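2018-03-07

Pois é, a Pousada Rebelo vai mesmo reabrir em julho! Passei anos a ver aquela porta fechada a caminho do mercado e já tinha perdido a esperança (o meu pai diz que nunca duvidou, mas duvidou, sim). A nova dona é a Marisol Figueroa, que ficou com o prédio todo e promete 40 quartos, café no rés-do-chão e pequeno-almoço aberto a quem não está hospedado. Esta última parte interessa-me muito.

A cama do quarto-modelo leva lençol branco e cabeceira cinzenta, tudo muito sóbrio para quem se lembra das colchas às flores de antigamente.
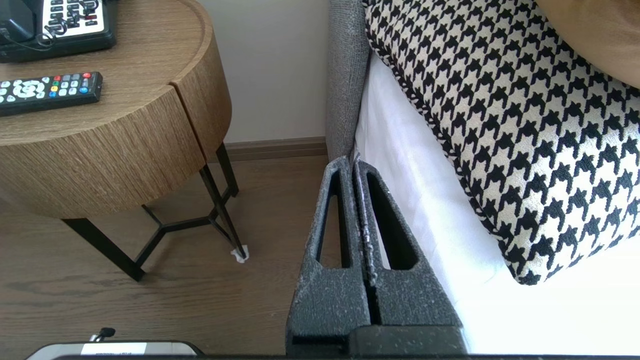 ## Quanto custa dormir lá

Os preços de abertura começam nos 90 euros por noite, com pequeno-almoço. Achei puxado para a nossa vila, confesso, mas a Marisol garante que no inverno desce. As reservas abrem em breve, e só por telefone ou ao balcão, porque o site ainda está a ser feito.

Quem assina os interiores é a Elsa Vuorinen, que também desenhou o café Flemura, ali ao pé da estação. Pediu madeira clara para os quartos e insistiu em manter o telefone à cabeceira. Eu aplaudo, que gosto de ligar para a receção a pedir mais uma almofada!

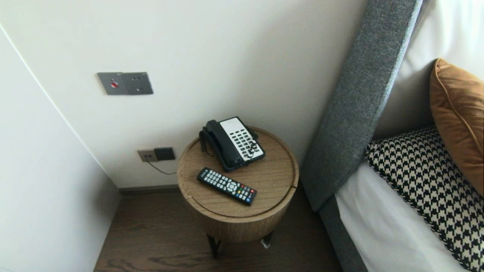
*Mesa de apoio redonda em madeira, com o telefone preto em cima.*

Falta saber do estacionamento. A câmara ainda não respondeu ao pedido de 2 lugares para cargas e descargas em frente à porta, e os vizinhos da rua de cima já andam a resmungar. Quando houver resposta, conto aqui.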